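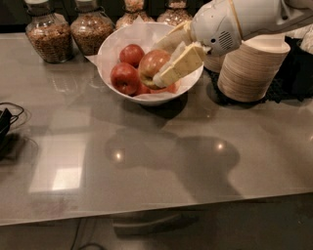
# bukix-grasp

Grasp selection and gripper control for picking single items out of open containers. The package takes a head camera stream, proposes grasps on segmented objects, and closes a parallel gripper under a force limit. Motion planning is handled by the Zodance stack and is not included.

## Nodes

- `segment`: instance masks from the head camera, published at 8 Hz
- `propose`: ranks grasp candidates per mask
- `close`: runs the finger closing loop and reports contact
- `lift_check`: compares masks before and after the lift

`propose` drops any candidate whose finger path crosses a neighboring mask or the container rim. In a full bowl this can leave an empty list. The node then publishes `NO_GRASP` and waits for the next set of masks. It does not retry with looser margins unless `relax_on_empty` is set.

## Install

```
git clone bukix-grasp
cd bukix-grasp
pip install -e .
```

Build the Zodance messages first. The import error you get otherwise names the wrong package.

## Configuration

| Key | Default | Notes |
|---|---|---|
| `rim_margin_mm` | 8 | distance kept from the container rim |
| `close_timeout_ms` | 300 | aborts if no contact is reported |
| `max_retries` | 2 | per target |
| `relax_on_empty` | false | halves the rim margin once |

## Training data

The proposal model was trained on 3,729 labeled grasps, mostly fruit in bowls and trays. Labels mark the two finger contact points and the approach angle. Morag Niven wrote the labeling guide, in `docs/labels.md`. Grasps where either contact point was hidden were kept and flagged `occluded`.

## Known issues

- Glossy countertops mirror ceiling lights and nearby objects. `segment` sometimes returns a mask for the reflection. Set `plane_filter: true` to discard anything below the counter plane.
- Paper liners that fold over the rim shift the rim estimate outward.
- Clear jars have poor depth. Keep them out of the target list.
- `lift_check` reports a false success when a second item moves with the target.

## Maintainer

Shaohua Lü. Attach the bag file and your config to bug reports.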